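Small Things, Up Close

Posted 19th June

Welcome to the little-things gallery! I started this page last December, when I was clearing out a drawer and realized how much I like the stuff that usually gets ignored – cases, cups, lids, the odds and ends that end up on every table in every room. I must own 300 of these objects by now (my shelves at home are a disgrace) and I keep finding more.

If you came over from the Vallau page with the teapots and pans, hello, and sorry, there's no kitchen stuff this time. It's all pocket-sized or close to it. I do have a big batch of spoons to sort through and they'll get their own page when I get to them.

My favorite of the new ones is all about color. I'm a sucker for teal, I always have been, and an earbuds case is such a nice shape to begin with, that rounded little box that wants to be flipped open and shut all day long. Mine at home is plain white and scratched to bits from living with my keys, so I get a bit jealous of anyone with a good one.
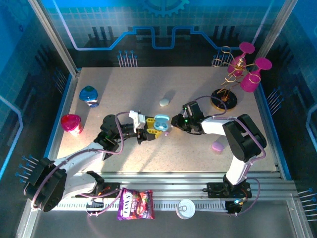 Teal case with the lid up, and a magenta cup for company.

Look at the pale blue inside the case! It's such a gentle match for the outside, and I'd paint a bathroom in those two colors tomorrow if I was allowed. The magenta cup is plastic, with a white label band around the base, and I love how bright it gets on one side. Then there's the glossy blue dome with the green top, which could be a toy or maybe a cap. I've gone back and forth on it and I'm leaning toward toy. The small white oval has me stumped too – eraser? pebble? I'd put it in my pocket either way.

The speckled beige tabletop is a great background for all of this. I had a kitchen counter like that in my first apartment and you could lose a whole sandwich's worth of crumbs on it before you noticed.

A couple of notes, as people do write in. I like things best when they're scattered, so please don't tidy up before you send me a picture. Cups are always welcome. I'm still looking for a good green one to go with the set I got at the Wetatov flea market, where I paid almost $36 for four cups and regret nothing.

Next up is the button tin from Idahosa, and after that probably the spoons.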